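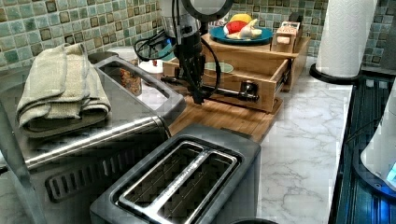

My aunt kept the letters in a biscuit tin. Not hidden, exactly. Top shelf, behind the atlases, where any kid with a chair could reach. I had a chair.

They were from Chak-lun Wei, who taught her piano in Nirwood and who, for 3 years before that, had been somebody. Recitals, a record, a notice in a paper she could still recite by heart. Then he moved to Sisthorpe and stopped playing in public. No announcement. He wrote to his old pupils instead, four pages at a time, both sides, in a green ink that has gone brown.

I wanted to write his life. I said so at dinner one December and my aunt put down her fork. "He'd hate it," she said. Then, after the plates: "Ask me anything."

So that's the trouble with a small biography. Two witnesses, a tin, and a subject who would of hated it. The big lives have archives and rival versions. Mine had a landlady's receipt and a program from the Trarnard hall with a coffee ring through the second half.
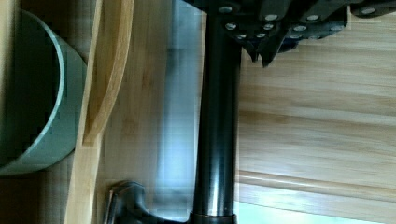 And the letters are not even very revealing. Weather. Fingering for a Schubert slow movement. A long complaint about damp. One of them, the one I go back to, spends a whole page on a neighbor named Fang who whistled through the wall, always the same 4 bars, always flat on the last note. He tried to be angry about it. By the bottom of the page he's written the tune out properly, with a left hand, and asked my aunt to try it.

She did. She still plays it – badly, she says, though I can't hear what's bad.

I have maybe a hundred pages of draft now. Half of it is my aunt. I keep cutting her back and she keeps getting in, correcting a date, disliking an adjective, remembering his shoes. Last week I gave up and moved her to chapter one. The tin is on my desk. She wants it back when I'm done, and she has asked twicce.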